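Tanasarn Inland Marine Claims Extract

Data card and README
Maintained by Vy Phan and Lộc Nghiêm, Gilbridge
Last revised 16th July

Covers cargo and equipment-floater claims handled by Gilbridge on behalf of regional brokers. One row per claim line. Policy wording is not included. 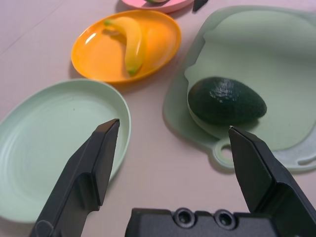
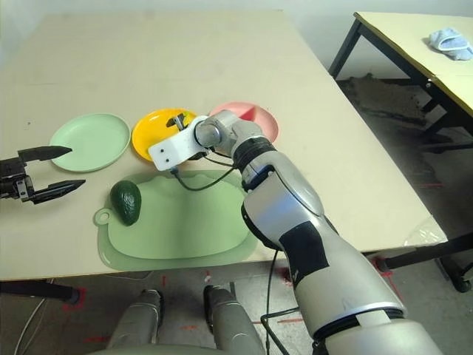
Contents

claims.csv: claim lines, 17 columns
policies.csv: policy header records, joined on policy_ref
perils.csv: lookup table for peril_code
notes/: adjuster notes, plain text, redacted
CHANGES.txt

Source

Records are exported from Celance, the claims system in use at Gilbridge. Older lines were migrated from Duleo and keep their original claim numbers with the prefix D. Migrated lines have no entry in reported_time, only in reported_date. Do not treat the missing time as midnight.

Scope

Included: motor truck cargo, contractors' equipment, installation floaters, bailee coverage, and goods in transit by rail or road.

Excluded: hull, protection and indemnity, and any ocean cargo shipment where the loss took place before discharge at the port. Claims in litigation are held out until they close.

Main columns in claims.csv

claim_ref: text, unique together with line_no
line_no: integer, starts at 1
policy_ref: text, foreign key to policies.csv
loss_date: date of loss as stated by the insured
reported_date: date the claim was first logged
peril_code: two-letter code, see perils.csv
transit_stage: one of LOADING, MOVING, STORED, UNLOADING, UNKNOWN
declared_value: US dollars, before deductible
deductible: US dollars
paid: US dollars, net of salvage
reserve: US dollars, zero when status is CLOSED
status: OPEN, CLOSED, REOPENED

The remaining five columns are internal keys and are described in CHANGES.txt.

Deductibles

Most policies carry a deductible of 500. Bailee policies written through the small-business program carry 200. Where a deductible applies per occurrence, it is recorded on line 1 only and the other lines show zero. Sum by claim_ref before comparing paid with declared_value.

Known problems

transit_stage was free text in Duleo. Loan Mai mapped the old values by hand. Lines that mention both a dock and a warehouse were set to UNKNOWN.

Theft from an unattended vehicle and theft of the whole vehicle share one peril code (TH) in migrated lines. Celance splits them into TU and TV.

Negative values in paid are salvage or subrogation recoveries posted after closing. They are valid. Filter them only if you need gross payments.

Reserve figures reflect the day of export. The extract holds no reserve history, so it is not suited to development triangles.

Redaction

Names, street addresses, plate numbers and phone numbers were removed from the notes by script and then read by Hậu Từ. Replaced text appears as [REMOVED]. Cargo descriptions were kept, except where the goods alone would identify the shipper.

Loading

Files are UTF-8, comma separated, with a header row. Read claim_ref and policy_ref as text, or leading zeros will be lost. Dates are year-month-day. Empty cells mean not recorded; the string NA is not used.

Version 2

Added bailee lines. Renamed amount to paid. Dropped broker_region, which was blank in most rows. Scripts written for version 1 need the column name changed and nothing else.

Next export is planned for August and will add a currency column for cross-border road shipments.

Access

Internal use and approved brokers only. Requests go to Tín Đàm with the name of the project and the columns needed. Do not pass on the notes folder, in whole or in part, without written approval.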